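Two arms, one screwdriver, and my whole spring

Posted 29 April 2023 by the Grulmont bench
5 min read

So the second arm is finally bolted down and I have been grinning at it all week like a kid with a new bike. If you've been reading since November you'll remember that I had one arm, a pile of brackets, and a very confident post saying the rest would be done "by the holidays." Ha. Well, we're here now!

The bench is the same butcher block I've been using all along in the shared shop at Tokolitz. I love that top, but it is a terrible surface for anything that wants to stay exactly where you put it. I spent a full evening just on clamps. I'd tighten everything, run the arm out to full reach, and then find that my zero had wandered again. I finally took the whole mount off and cleaned under it (sawdust, of course, so much sawdust) and put it back with the bolts done in a cross pattern like a car wheel. It's been fine ever since.

The fingers are the part I'm proudest of. They're the orange ribbed fin style, the kind that wraps around whatever you press it against, and they're flexible enough that I can be sloppy with my angles and still get a decent hold. My first set was way too stiff. I printed them overnight, got up early to try them, and they just shoved everything away like a cat with a water glass. Thinner ribs fixed most of that.

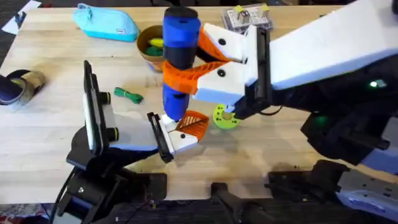 Getting both arms to work on the same thing without bumping into each other has been its own adventure. I'm driving them by hand for now, and my brain really does not want to do two different jobs with two different hands. I was never any good at piano either. What helped was slowing everything way down. I set the top speed to 30 percent and left it there, and all of a sudden I was making small boring moves that went where I meant them to go. I'll creep it back up later. Maybe.

The Baidoo controller board deserves a mention too, mostly for the hours it ate. It would drop one joint for a second and then pick it back up, which makes the elbow do this awful little hiccup. I swapped cables, I swapped ports, I rewrote the startup script, I complained to anyone within earshot. It was a connector I had crimped myself. I re-crimped all of them on the spot out of pure spite, and then I went and got a burrito.

Next on my list is driving screws, and that's the reason for the whole project if I'm being fair about it. I want to set a printed part down, hold it steady with one side, and run a fastener in without my own fingers getting anywhere near it. The trick is lining up the bit. A couple of millimeters off and it skates right across the plastic and leaves a nice long scratch, and I have more than 32 scratched parts in a bin to prove it.

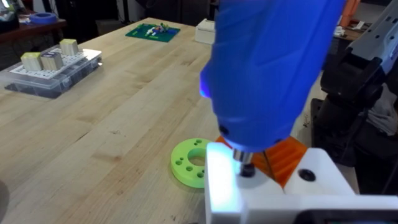
I've been keeping the practice parts big and chunky on purpose, with holes you could find in the dark. Once I can hit those on a good day and a bad day, I'll move down a size. I'm also thinking about a little cone-shaped guide that sits in the hole and funnels the bit down, an idea I'm borrowing shamelessly from the old Haroletti drill jig my shop neighbor left on the free shelf. Mine would be printed, so it'll probably chew itself up after a few runs, but filament is cheap and I've got time.

If anybody out there has made flexible fingers in a softer filament, please write and tell me your settings! I've tried 2 brands so far and got strings all over the place with both of them. I'd also love to hear how you route cables through a wrist, because mine currently involves a lot of zip ties and some hope.

Files for the fingers go up once I fix the screw hole spacing, which I got wrong again.

Contact | © 2023 Grulmont Bench Notes | Back to top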